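Call for participants: unpacking and bagging household appliances

Clemico is seeking adults to take part in a paid study of everyday bench tasks at its Camden premises. Sessions run on weekdays and on Saturday until the end of November.

About the sessions
Participants work seated at a wooden table with common kitchen items, including a rice cooker and other small appliances. Tasks include fitting a plastic bag over an item, removing it, and returning the item to its place on the table. Each participant attends 4 sessions. Payment is $33 per session, made at the close of each visit.

Eligibility
Applicants must be 18 years of age or older and have comfortable use of both hands. No trade or kitchen experience is required. Persons who took part in the earlier Zemow packing study may apply again. Applicants who use a wheelchair are asked to note this on the form so that a table of suitable height can be reserved.

Table and materials, Room 211

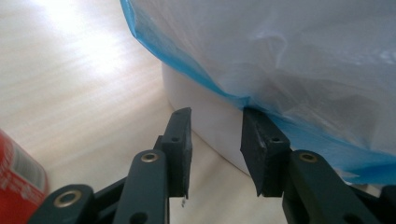
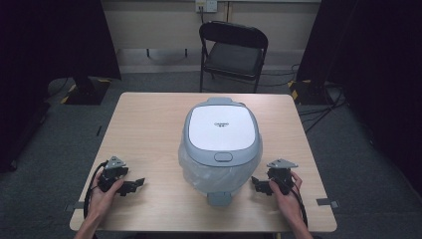
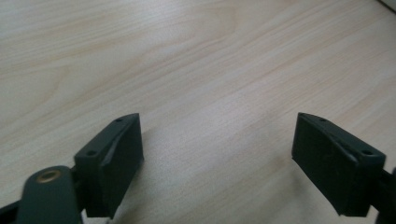

How to apply
Complete the expression of interest form at the Camden front counter or on the Clemico website, quoting reference 421. Successful applicants will be notified in writing and offered a choice of session times. Personal information is held in accordance with our privacy policy.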